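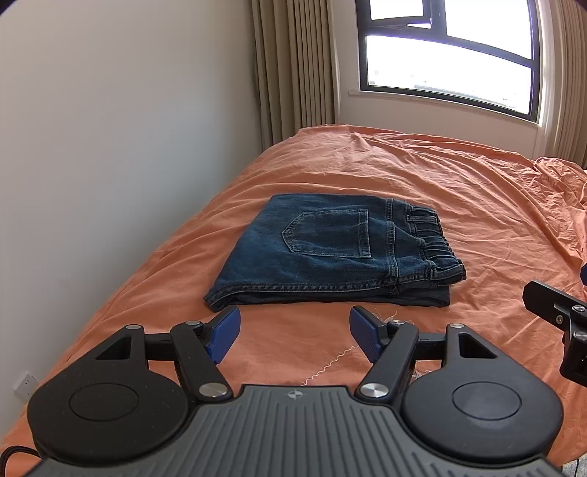 ## Jeans: how often do you wash yours?

**lollholm_kate** - 4/7/19
I've had the same dark blue pair for 2 years and wash them every 10 wears, inside out at 30. My sister says that's filthy. What does everyone else do?

**dentside**
Every 10 is fine. Cold wash, no softener, line dry. I use Pelix liquid and the colour has held up well.

**mr_tumble**
Disagree. I wash mine after two wears. I work in a kitchen and they stink by then.

**lollholm_kate**
Fair enough, I'm at a desk all day.

**Hob76**
Pelix left white streaks on my black pair. Went back to Saveo own brand in December and the streaks stopped.

**dentside**
Sounds like too much in the drum, or too much liquid. Half a cap is plenty.

**Hob76**
It was half a cap. Two pairs in the drum, nothing else.

**mr_tumble**
Whatever you use, don't tumble dry them. I lost an inch off the leg of some Aquinos that way - they're my gardening jeans now.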